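In defence of the small drawer

Most advice about tidying begins with getting rid of things. I have read a good deal of it, and I have followed some of it, and my house is no tidier for having three fewer vases. What made the difference was small drawers, the kind that sit on a table or a shelf and hold one sort of thing each.

I mean a drawer you could lift with one hand, box and all. They used to be common. There was one on the desk in every post office I went into as a child, and my grandmother had one for buttons and another for string. Then clear plastic tubs with clip lids came along, and open trays after them, and the little wooden drawer went to the charity shop. I think we made a mistake.

An open tray is not storage. It is a table with edges. Whatever you put in it stays on show, gathers dust and attracts company. I kept a tray by the front door for keys, and by June it held keys, batteries, a tape measure, two dead pens and a letter from the water company. People treat a tray as somewhere to drop whatever is in their hand. They are less likely to do that with a drawer, as they would have to open it first.

Tubs have the opposite fault. The lid has to come off, and the lid has to go somewhere. If you stack them, the one you need is at the bottom. When we moved to Kereama I labelled 50 tubs, and I still opened four or five to find the picture hooks. A drawer can have other things standing on top of it and still be opened, and I can't think of any other box that manages this.

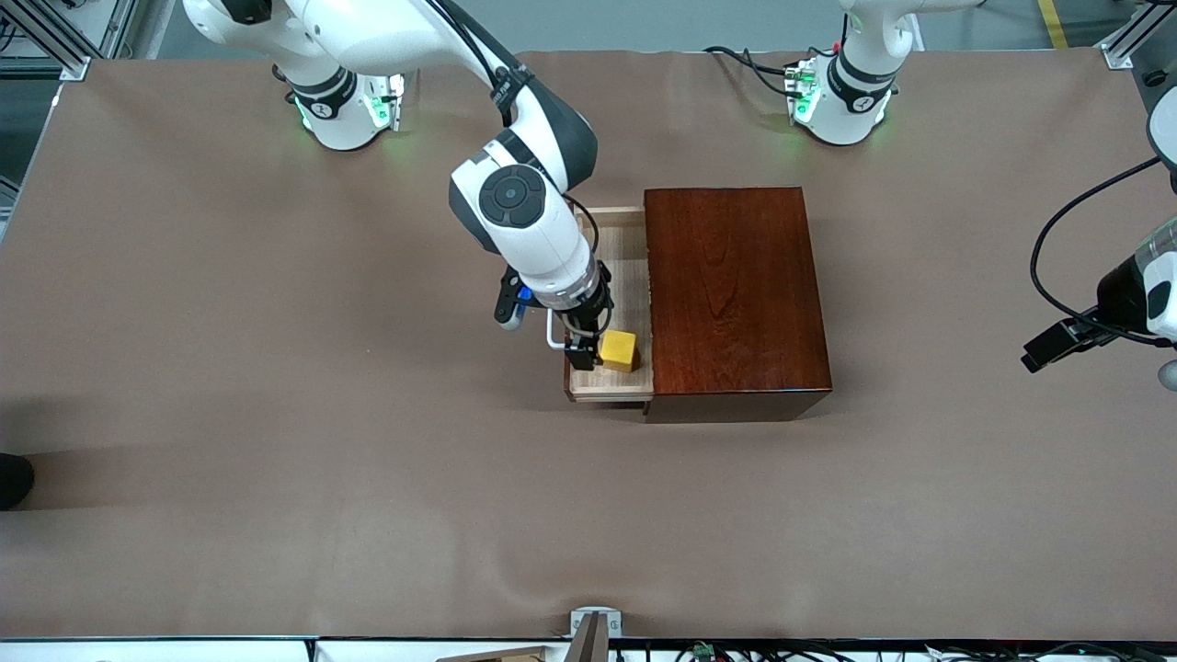

The other point in its favour is that a shallow drawer shows you everything at once when it is pulled out. Depth is where things go missing. Kitchen drawers are far too deep, in my opinion, and half of what is in mine has not been seen in years. If I were fitting a kitchen again I would ask for twice the number at half the height, and I would put up with the looks from the fitter.

I should say something about cost, because it is the usual objection. A new wooden box with a single drawer is not cheap if it is properly made. Sunik, the furniture shop near us, sells a nice one and charges accordingly. Plulia does a cheaper version with a thin base that bows if you put anything heavier than envelopes in it. I would avoid that. Second-hand is the answer for most people. Pull the drawer right out before you pay and look at the back corners. If they are square and nothing rattles, the rest can be put right with sandpaper and candle wax. Wax the runners, not the sides. Oil makes the wood swell and smells for weeks.

Handles matter more than I expected. A round knob on a light box is a nuisance, since you need the other hand to hold the box still, and small knobs are hard going for anyone with stiff fingers. A bar you can hook a finger behind is better. I have swapped the knobs on two of mine and it took one evening.

People also tell me that a closed drawer means things are forgotten. That is a fair complaint. It happens when a drawer has no job. The one in our hall is for keys and nothing else, so it is opened every day. The one on my desk is for stamps and spare leads. The third was bought without a purpose and it is now full of rubbish, which I take as my own fault and not the drawer's.

Children can be taught this quite early. The infant class at Drurov, where I helped with reading for a couple of years, had a row of drawers for blocks and counters. The children put things away without much fuss. The class next door had one big toy chest, and clearing up there was a daily argument. I know two classrooms prove very little, but I saw it often enough to be convinced.

I would not fill a house with them. Three is plenty for us and would be too many in a flat. But if you are about to spend a weekend sorting your belongings into piles, try one small drawer first, decide what it is for, and leave the vases alone.

September 18, 2021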